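Entretien des plans de travail en pierre et en marbre

Fiche pratique du service Habitat de Grurham
Mise à jour du mercredi 29 octobre 2025

Les plans de travail en pierre naturelle équipent aujourd'hui une part importante des cuisines rénovées de la résidence Tornov. Leur longévité dépend moins de la qualité initiale du matériau que des gestes quotidiens. La présente fiche rassemble les consignes à l'usage des occupants.

Nettoyage courant

Le plan de travail se nettoie chaque jour à l'eau tiède additionnée de quelques gouttes de savon neutre, au moyen d'un chiffon doux. Il convient de rincer à l'eau claire, puis d'essuyer aussitôt. L'eau stagnante laisse des auréoles calcaires, en particulier autour de l'évier et au pied des robinets. Les éponges abrasives, la paille de fer et les poudres à récurer sont à proscrire.

Le vinaigre blanc, le jus de citron et les détartrants du commerce attaquent les pierres calcaires, dont le marbre. Une goutte oubliée suffit à ternir le poli. En cas de contact accidentel, tamponner sans frotter et rincer abondamment.

Objets posés sur le plan

Les surfaces veinées dissimulent bien les miettes et les petites rayures, ce qui retarde souvent leur détection. Il est recommandé de dégager entièrement le plan une fois par semaine et de l'examiner en lumière rasante. Les objets rapportés du jardin, le bois brut et les jouets sont retirés avant le passage du chiffon, puis dépoussiérés séparément. Les grains de sable logés dans une écorce rayent le poli lorsqu'on fait glisser l'objet.

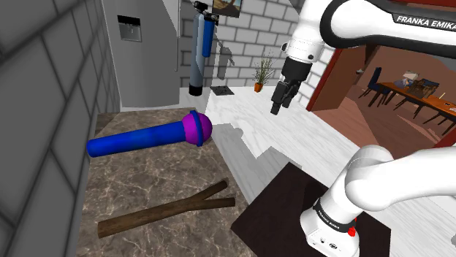 Jouet et bâton fourchu sur un plan marbré brun : à soulever, sans les faire glisser.

Les récipients métalliques humides peuvent laisser des traces de rouille. On les posera sur un dessous-de-plat en liège ou en feutre. Il en va de même des casseroles sortant du feu, un choc thermique pouvant provoquer une fissure le long d'une veine.

Taches grasses

Recouvrir la tache de terre de Sommières sur une épaisseur de 6 mm et laisser agir pendant 18 heures. Retirer ensuite la poudre à la brosse souple. L'opération peut être renouvelée si une ombre persiste. Pour les taches anciennes, s'adresser au comptoir Wan, qui tient à disposition des cataplasmes prêts à l'emploi.

Protection annuelle

L'imperméabilisation s'effectue une fois par an, de préférence en janvier, sur une pierre propre et parfaitement sèche. Le bouche-pores Uvitz s'applique en couche mince, au chiffon non pelucheux. L'excédent est essuyé avant séchage. Un flacon de 499 ml suffit pour deux applications sur un plan de dimensions ordinaires. Aérer la pièce et ne rien poser sur la surface avant le lendemain.

Les fissures traversantes et les joints décollés relèvent d'un professionnel et doivent être signalés au bureau 46.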